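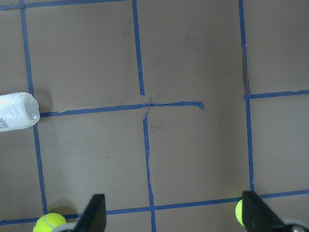
Day three of the summer break and I have decided to learn the cryptic crossword. I am 53. My grandfather did one every morning before the kettle boiled, so how hard could it be.

Bought the Hellura book of beginner cryptics at the Stitdale newsagent. The bloke at the counter said "good luck" in the tone you'd use for someone entering a cave.

Puzzle one. Forty minutes. I have filled in EGG.

EGG is wrong.

Apparently "flower" can mean a river, because it flows. I had to go and stand in the backyard for a bit.

Have now learnt what an anagram indicator is. It's any word at all. "Drunk", "broken", "off", "novel", "Queensland" for all I know.

My sister looked over my shoulder, said "oh, it's TANGERINE" and went back to her cricket. She doesn't even do crosswords. We're not speaking till tea — possibly longer.

12 across: "Favourite animal (3)". PET. Wrote it in pen. Felt like a god.

It's not PET, is it. Nothing will cross with it.

Checked the answers at the back for puzzle one. They're for a different puzzle one. Hellura have printed the solutions from volume 3.

So PET could still be right. Leaving it in.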